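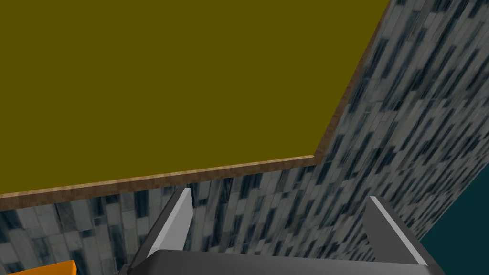 Search the notebook Go

November 5, 2024. Drawer task, wrist camera policy

Second day on the approach planner. The checkpoint from October still believes that any large flat olive thing is furniture worth visiting. Given a wrist view with plenty of olive and no handle, it picks a direction with great confidence and goes there. I have met contractors like this.

Ran 70 episodes overnight with the new search behavior: if the handle detector stays under threshold, hold position, sweep the wrist, try again. The Flirnden scheduler killed 2 of them for reasons it declined to log. Solange Conceição read the traces this morning and noticed the sweep was being done in the base frame while the detector reported in the camera frame. So we were looking carefully in the wrong place. Fixed, one line, do not ask how long that line had been there.

Second problem is the last few centimeters. Once the gripper is close, the knob is mostly hidden behind our own hardware, the mask shrinks, and the pose estimate slides toward whatever sliver is left. On a dark knob over a dark panel there isn't much sliver to argue with. The controller then dutifully chases the estimate sideways. 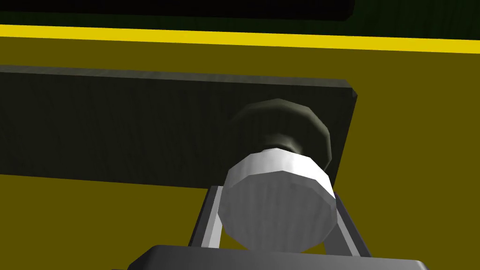
Freezing the target pose once the visible mask drops under a set fraction helps. It also means that if the frozen pose is bad we commit to it like a family vacation. Solange wants a contact check before closing the fingers, and she's right, so I've grumbled and opened a ticket. The Tredside branch has a force threshold we could steal.

To do:
- rerun with the frame fix, same seeds
- log mask fraction next to pose error
- start from step 2,549 in the bad trace, where the drift begins
- ask Timmermans if the knob collision mesh matches the visual one (I have a feeling)

Mundby Manipulation Notebook | Contact | © 2024 | Back to top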